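7/25/24

# A baseball cap should get a stand too

My position is simple. If you own a cap you wear most days, it should have a stand, and the stand should be somewhere you walk past. I have held this view for two years and have had to defend it often enough that I'd like to write it down once and point people to it.

The usual objection is that stands are for proper hats. A felt hat has a shape that cost money, so you put it on a form. A baseball cap is a soft thing with a stiff front, you can wash it in the sink, and when it gets tired you buy another one. My brother-in-law, Murray Hinds, keeps his in a pile on top of the refrigerator. He thinks a cap stand is the kind of object people buy when they have run out of things to buy.

I understand this. I used to hang mine from a nail by the front door, by the strap at the back. Before that they lived on the back shelf of the car. A cap hung by the strap pulls long in the back, and one left on a car shelf all August fades on the window side. Neither of these is a disaster. But I noticed that I only reached for one cap, the newest one, and the reason was that the others had gone out of shape and sat badly on my head. I was replacing caps that had nothing wrong with them except how they'd been kept.

So I bought a wire stand from Larumance, a small housewares shop in Grorbridge that has since moved across the street. It was $30. That's more than some caps cost, and I know how that sounds.

The kind I recommend is the plain wire kind: a round open cage on top, a stem, and a ring at the bottom to keep it upright. The solid wooden heads look better in a shop window, but they are heavy and they hold damp against the sweatband if you put a cap on straight after mowing the lawn. The cage lets air in from underneath. It also weighs very little, so you can pick up the stand and the cap together when you need the shelf for something else.

The finish matters less than sellers suggest. Copper, black, white, whatever you like. I would only say that if your caps and coats are mostly black, a stand in a warm color is easier to find with your eyes, and a black cap on a black stand on a dark shelf is something you'll knock over.

That brings me to black clothing in general, which makes up most of my entryway. People choose black because it goes with everything and hides dirt. It also hides what is happening to the item. You can't see that the knit has stretched or that a seam is starting to go unless you bring it to a light surface and look closely. A pale tabletop is the best place I know for this. Lay the thing down, turn it over, look at the inside, find the care label if there is one. I do it with everything that comes off the hooks at the end of a season, and I'd suggest it to anyone who thinks their dark clothes are in good condition.

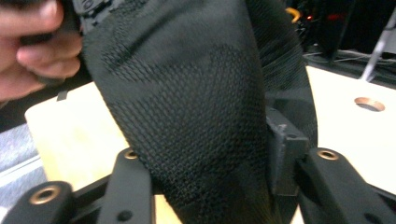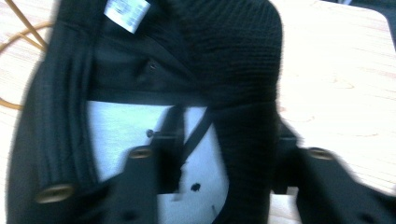
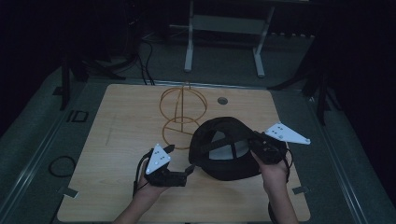 *In the last picture: a black cap with a gray lining, and a wire hat stand in orange copper.*

When a cap is set down, the open side should face up or the brim should face down, depending on whom you ask. I've heard both rules stated with total confidence. My friend Elli Heiskanen says open side up, always, so the brim doesn't take the weight. Lakmal Hettiarachchi, who did costumes for a theater company for many years, says it makes no difference with a cap and that the rule comes from dress hats. I side with Lakmal, but I'd add that it's an argument about a problem you only have if you don't own a stand. For a minute or two on a table, put it down however you like.

There is also the matter of getting the cap onto the stand, which people do badly. They drop it on from above like a lid. The front panel then catches on the wire, folds inward, and stays folded until someone notices. I put the back on first, with the strap sitting low, and then bring the front down by the brim. It takes both hands if the stand is light, one on the cap and one on the stem. Once it's on, it should sit there without being stretched. If you have to pull, the cage is too big for that cap, and you should take the stand back to the shop.

I'll grant a few things to the other side. A stand takes up space. If you own a dozen caps, you can't give each one its own, and a row of wire globes along a shelf starts to look like a display. I don't recommend it. I have one stand and four caps. The cap I'm wearing that month gets the stand, and the other three sit in a shallow drawer, nested one inside the other with the crowns pushed out. At the start of the next month I switch. My wife calls this the rotation and takes no part in it.

I'll also grant that a paper bag, scrunched up and put inside the crown, does much of the same work for free. Murray pointed this out and he's right. I did it for a winter. What I found was that I took the bag out in the morning and didn't put it back at night, and within a few weeks the bag was in the recycling and the cap was on the nail. With the stand there's nothing to take out and put back in. I come home, and there's a bare wire cage on the shelf waiting for something to go on it, and I put the cap there.

That is most of my case. A stand works because it's visible when it is empty. A drawer looks the same full or empty, and so does a hook that already has three coats on it. I would make the same argument for a boot tray or for a bowl for keys.

The one thing I'd change about mine is the base. The ring is a little narrow for the height of the stem, and a heavy cap with the brim forward makes it lean. Elli fixed hers by sticking small felt pads under the front of the ring, which tips it back slightly. I've been meaning to try that. She used the kind sold for chair legs and cut each one in half.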